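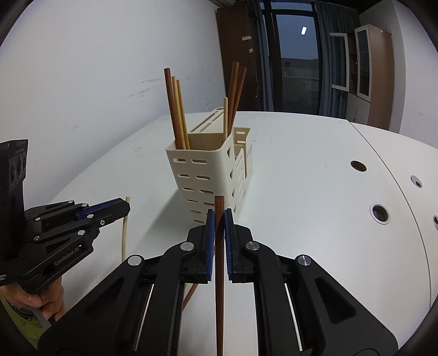 Clillberg Road Safety Team

Review: Bosex phone lock box for vans

Phone use at the wheel is still the thing our drivers get pulled over for most, so in August we fitted the Bosex lock box in two delivery vans and ran it for 900 miles.

It is a steel box with a padded tray that bolts under the dash. When the ignition is on, the lid stays shut. Turn the key off and it releases after 9 seconds. The phone still connects to the van's speakers, and directions are read out as normal.

Fitting took 90 minutes per van. The wiring sheet is poor. It shows the fuse panel of an older model, and we had to call Carrillo, who sold us the boxes, to find out which feed to use. They picked up right away and knew the answer.

On the road it did the job. The lid did not rattle, even on the gravel stretch out past Wostov. Larger phones fit, but only without a thick case. One driver disliked not being able to reach his phone in stopped traffic, where it is still against our policy to pick it up.

There is an emergency release on the side. It needs a firm pull and sets off a buzzer, and the box logs the time. The log holds up to 700 entries and can be read with a USB cable.

The charging port inside is slow. A phone that went in low in the morning was only half full by lunch.

We would buy it again for the vans. For a family car it is too bulky, and the passenger loses knee room.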